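2018-09-11
Evening, at the kitchen table

I have finished with the winter clothes and I am tired in the arms, but I want to write before I sleep. 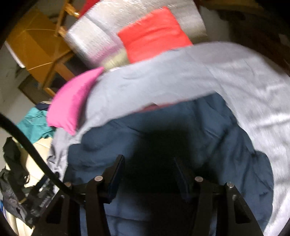
The river

In the morning I walked to Brorkdale along the river path. In August the water was so low that I could cross on the stones beside the mill, and now the stones are covered again and the water is brown and quick. I stood there for a good while. A heron was fishing under the alders and did not mind me at all. When I first came to this country I wrote down the English name of every bird I saw, in a small notebook, and I believe the heron was the second one. The first was the magpie, which we have at home also, so I felt I was cheating.

The path is closed after the second gate. A paper on the fence says they are repairing the bank until the end of the month. I went back by the road, and this made the walk 12 kilometres in all. My left shoe is rubbing at the heel.

Money

I paid Hajdu for the boiler. It was 593 pounds, and I had prepared myself for 600, so I was pleased for a moment with my seven pounds, and then I looked at the balance in the bank and was less pleased. The boiler makes a low humming now when it starts. I must ask if it should do so. I will write down at what hour I hear it, so that I do not sound confused on the telephone as I did the last time, when I could not find the word "valve" and said "little door".

I would like to have 3,000 put aside before Christmas. It is possible if I do not travel. But I want to travel, and my mother's garden will not wait for me for ever. I looked at the trains to Eltach again, only to see. The early one is cheaper but there is a change in the middle with a long wait, and the station there has one bench and no café. I remember that bench very well.

The course

A letter came from Storko about the evening course in bookbinding. I have a place. I read the letter twice, and then I looked for my good scissors and could not find them. We must bring an apron, a metal ruler, a bone folder (I had to look in the dictionary what it is) and a book that we do not mind to spoil. The last one is difficult. I went along the whole shelf and could not choose. At last I took out the old cookery book with the broken spine, the one with the plum dumplings, and then I put it back, for I do mind it. Perhaps I will buy something at the charity shop.

Supper

Potato soup with marjoram, and the end of the rye bread. I put in too much salt and added another potato, and now there is soup for tomorrow as well.

It has begun to rain a little. The window in the small room is still open and I should go and close it. Tomorrow: heel plasters, the letter to my aunt, telephone Hajdu.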